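I've been promised "drop-in" soft fingertips before, so when Rok Vukadinović told me the new Sidow pads would end my cup problems, I asked him to put it in writing. He didn't.

For anyone new here, I've been comparing two sets of fingertips on the Franka arm, the stock ones and the Sidow pads, with the same motion and the same force setting. The counter stays cluttered on purpose. A gripper that only works on a bare table is a gripper for trade shows.

## Frosted cups

Thin plastic cups are where the sales talk usually falls over. Too little force and they slide, too much and they go oval.
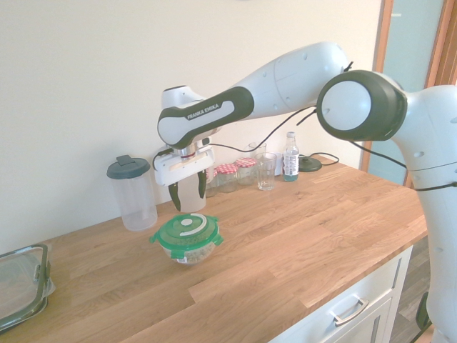
I gave each set 10 tries. The stock tips dropped the cup on 4 of them, the Sidow pads on 2. That's better, and I'm willing to say so, but the brochure reads as if dropping things had been abolished. It's also a tiny sample. Lorraine Dunstan, who has run far more of these tests than I have, thinks I could swap the labels, run it again next month and get the opposite result. She may be right.

What bothers me more is the wear. After one afternoon the pads had picked up enough dust to feel slick, and I had to wipe them down between runs. The instructions mention cleaning once, on the last page.

## The wrist camera question

Rok's other claim is that I should stop fussing with fingertips and buy a better wrist camera. He likes the Wudach, mostly for its close focus. I borrowed one in March and saw crisper edges at short range, and then a mounting bracket that worked itself loose – twice.

My old camera is soft, I admit it. Straight down over the counter it gives me mostly wood, with pale things poking in at the borders, and the fine grain blurs. But the grasp planner doesn't care about wood grain. It needs a rim and a rough center, and so far it has found those. I'd want to see missed grasps that I can pin on focus before spending money there.
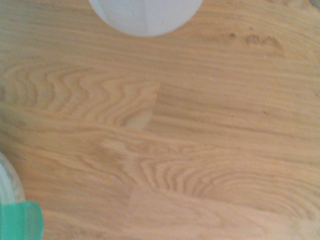
## What I'm keeping

- The Sidow pads stay on for now, with a wipe every 5 runs.
- The old camera stays too.
- The Dankwa controller goes back. It did nothing my current one doesn't do, and the fan is loud.

Next up is the Dastura gripper, which supposedly needs no tuning at all. I've cleared a whole weekend for not tuning it.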